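Provevo open day at Mondavora, Clumden: a sceptic's review

13 Sep 2018

Two stars out of five, and one of those is for the parking.

Mondavora had been promoting its Provevo two-arm system for weeks, and the invitation promised "household handling at the level of a careful person". I review kit for people who pack, refill and sort things for a living, so I took the train to Clumden and stood in a hall with what the organisers said were 200 other guests.

The talk came first and was far too long. Plenty of slides on learning, very little on speed, and no mention at all of how often the thing fails. When I asked, I was told that figures would follow in September. It was already September.

Then we were let through to the bench, which I will admit was better than the talk. The task was spray bottles, the ordinary sort with a trigger top. I like that as a choice – they are light, see-through and an awkward shape, and a lot of small firms handle them all day.

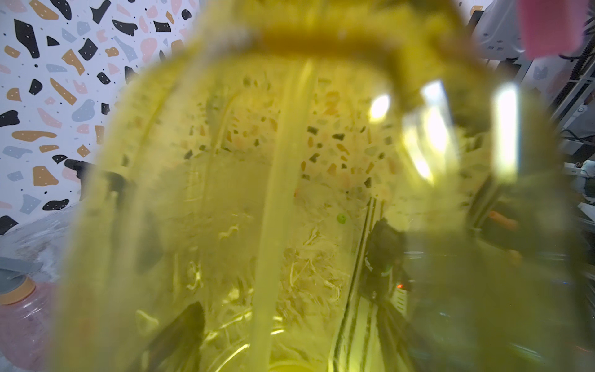
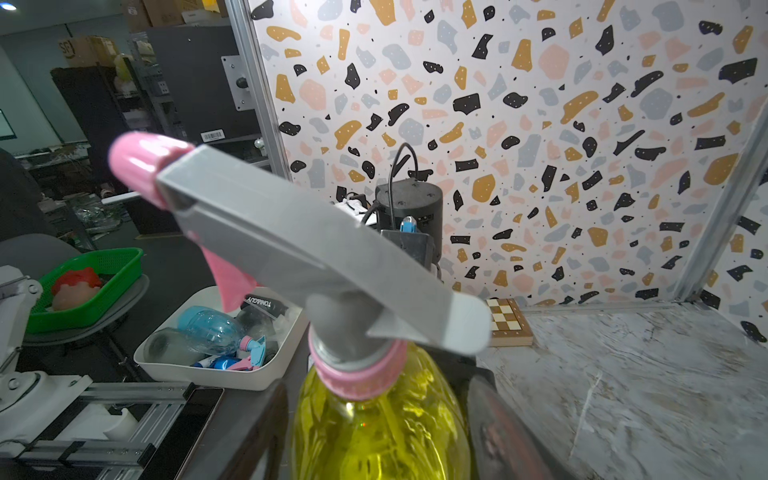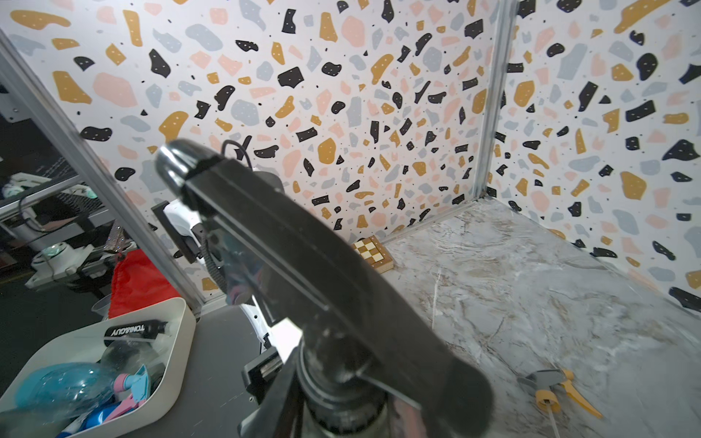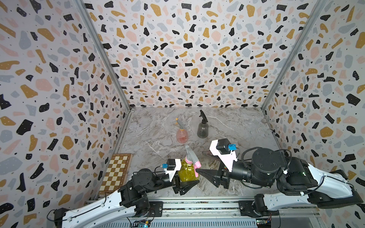
Spray bottles at the Provevo bench, Clumden.

My trouble is with what a buyer is meant to take away from it. A bottle in a tidy walled box with good light is a long way from a crate of mixed stock at the end of a shift. I asked whether I could put my own bottle in, a half-full one I had in my bag. The answer was a polite no, on insurance grounds. Make of that what you like.

I also wanted to know who sets it up. The sales sheet says a new task can be taught from 200 tries, and that a member of your own staff can do it. How long does a try take? Does a new shape of bottle mean starting again? The person on the stand thought "probably not" to the second, and I would want that in writing.

The rival Tekin cell I saw last year did less, with one arm and a fixed set of parts, but the staff let us time it and handed round a list of known faults. I came away trusting them more.

On the plus side, the arms were quieter than I had feared and I could talk beside them without raising my voice. Coffee was decent. The brochure is nicely printed – it has no price in it.

If you run a small packing line, wait for the failure figures before you book a visit. I have asked to go back with my own bottles and have had no reply so far.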